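9/7/20 — notes from the visit to Menesel

Got back late, writing this up before it all goes out of my head. Unnur Østergaard came with me and has her own scribbles, so if anything below disagrees with hers, go with hers on the software and mine on the hardware.

The Menesel open day was bigger than I expected. They had sent out 300 invitations and I'd say most people turned up before lunch, all trying to get through the same corridor with a coffee in one hand. We skipped the welcome talk (sorry) and went straight down to the demo rooms, which was the best decision of the day, as we had the sorting cell practically to ourselves for a good while. It's a Dralier conveyor with an arm at the end picking cartons off. Fast, very loud, not much use to us. I did like their cable routing though! Everything goes up and over in one loop with a proper clamp at the elbow, and I want to copy that on our bench before ours chafes through again. Sketch on the back page.

Next room was Acharya, the planning software people. Nice crowd, very patient with me. They log every attempt, good or bad, and had 1,429 of them up on a big screen, which you could filter by object. Of those, 481 were on cutlery alone. I asked why so much cutlery and the chap laughed and said cutlery is where all the trouble lives. Thin, shiny, lies flat on the table, and the handle is never the shape you think it is. Unnur asked a long question about how they label the near misses and got a long answer, see her notes. My short version: a person goes through and tags them by hand, and they have given up trying to do it any other way for now.

Then the tabletop room, which was the one I'd really come for. Two-finger gripper, small camera up by the wrist, white table, a few kitchen things. Visitors could stand right up by it and ask for things to be shifted about between goes, so of course I did, and then everybody did. The setup I spent longest with was a spoon laid across a notched wooden block next to a mug. Such a simple trick, the block. It gets the handle up off the table so the fingers have some air underneath, and you're not scraping the pads along the surface hoping for the best. We've been fighting that exact thing since May with foam and tape, and all it wanted was a bit of wood with a slot in it — I could have kicked myself.
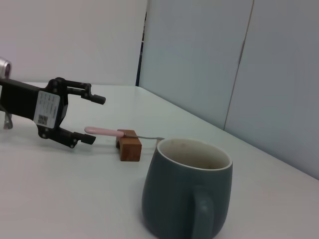 I asked about finger pads, naturally. They've tried softer ones from Hitton and went back to plain ones after the soft ones started picking up fluff. Same as ours then. They didn't seem bothered about grip force on round handles, they said the approach angle matters far more and that a few degrees out will roll the thing away from you every time. I'm not fully convinced, but I'd like to test it properly before I argue with anybody. Unnur thinks they're right, for what it's worth.

The other thing I pestered them about was the camera. Being that close, the fingers take up a fair chunk of the view, and I'd assumed they would mask them out. They don't. They leave the fingers in and say it helps with lining up. We mask ours, and I can't now remember who decided that or when. Worth an afternoon of trying it both ways, I reckon.

Missed the closing session as we had a train to catch, and there was a queue for coats. Unnur has the slides, or the promise of slides.

To do:
Cut 2 notched blocks from the offcuts in the bin, one a bit taller than the other.
Clamp at the elbow, see sketch.
Run the spoon set with the mask off and keep the logs, including the bad ones.
Write and thank the tabletop room lot, and ask how deep they cut their slot. I meant to ask on the day and got talking about pads instead.
Claim back the train fare (ticket is tucked in the back cover).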